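The second slice

When I came to Hobart from Chile nineteen years ago, I did not understand toast. We have toast in Chile, of course. We make it over the gas flame on a small metal plate with holes, we put avocado on it and salt, and it is eaten in the late afternoon with tea, at the meal we call once. But I did not understand toast as a thing that a person can have opinions about at seven in the morning, before speaking to anyone.

My first landlady had these opinions. She bought a white sliced loaf and kept it in the freezer, and each morning she took out two slices and hit them against the bench to separate them. The sound woke me every day for eleven months. She ate the first slice with butter and the second with Vegemite, always in that order, standing. I asked her once why she did not put both things on both slices. She looked at me as if I had asked to borrow her toothbrush.

I have been thinking about her because this year I began to bake bread, and bread that you bake yourself brings you very quickly to the question of what to do with it on the third day. On the first day it needs nothing. On the second day it is still good for a sandwich if you are not too proud. On the third day it is toast or it is for the birds.

The bakery at the end of my street is called Homodach. The owner, who is from Launceston, tells me the name was on the sign when she bought the business and it was too expensive to change. She sells a dark rye with caraway, a plain sourdough and a soft milk loaf, and she has a strong theory that customers choose a bread by how it will toast and not by how it tastes fresh. She kept a notebook through March to prove this to her brother. In that month she sold 2,905 loaves, and 1,511 of them were the plain sourdough. The milk loaf came second with 713. The rye, which I think is the best thing in the shop, she did not want to discuss.

Her explanation for the sourdough is the holes. A bread with holes makes a toast with two textures, hard at the rim of each hole and a little chewy between them, and the butter goes down where it wants. For the same reason it is a terrible bread for honey. I have ruined two shirts in this way and I continue to buy it.

The milk loaf behaves differently. It has sugar and milk in it, so it takes colour very fast, and you must stay near. If you go to answer the telephone you will come back to something you can write with. Many people in my street believe their toaster is faulty when in reality they have changed their bread.

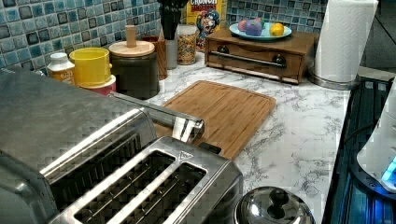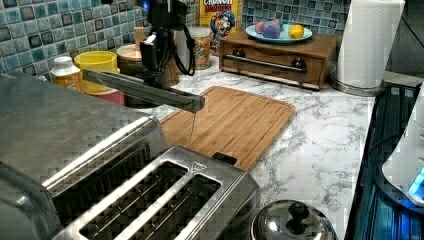 Two views of the bench, with the long-slot toaster and the bamboo board.

There is also the matter of thickness. When I cut bread by hand I begin thin at the top and finish thick at the bottom, so that each slice has the shape of a door stop. The thin part burns and the thick part stays like a pillow. For a long time I blamed the knife. Then I took a Saturday class with Solange Godoy, who teaches bread in a church hall in New Norfolk, and she watched me cut for perhaps ten seconds and told me to turn the loaf on its side. A sourdough lying on its side has its hard crust facing you like a wall, and the knife goes down straight. I was forty-six years old and I had been cutting bread since I was a child.

Solange has a second rule, and this one I resisted. She does not put toast flat on a plate. The steam comes out of the underside, it meets the cold plate, and it turns to water, and then the bottom of the toast is soft before you have found the jam. She leans the slices against each other like a small tent for one minute. The English invented the toast rack for this purpose, and I had always laughed at toast racks, because the toast in them is cold. She agrees that it is cold. One minute, she says, and then butter, and you have everything.

Butter is a chapter alone. In our house we have the salted Clititz, which my husband likes because it is yellow and his grandmother had it in her kitchen in Burnie. It does not spread in winter. He cuts it in very thin pieces, lays them over the bread like roof tiles and waits. I take a spoon of it the night before and leave it in a cup under a saucer. We have never agreed on this, and each of us considers the other a little bit uncivilised.

For the top of the toast I have become more Australian than I expected. I do not like Vegemite in the quantity my landlady used, but a thin scratch of it under a sliced tomato is very good. Our neighbour makes a quince paste from her own tree, and she gives it to us in old Zarei coffee tins with the label still on, so that guests are often disappointed in both directions. On a rye toast with a sharp cheese it is the best breakfast I know. She uses 170 grams of sugar less than her mother's recipe asks for each batch, and she told me this quietly, although her mother has been dead for many years.

And I still make avocado in the Chilean way. The avocado must be crushed with a fork and not sliced, with salt and a few drops of oil, no lemon, and no egg on top. Cafés here charge a great deal of money for a different dish with the same name. When my sister visited she photographed the menu to send to our aunts.

I wrote to my old landlady last winter. She is in a smaller place now, near the river, and she has one shelf in a shared freezer. She answered with a card, in capital letters. She said that the bread in the new place is wholemeal and that she has complained. She asked if I had learned to eat breakfast standing up yet, and she put her new telephone number at the bottom, with a note to ring after eight.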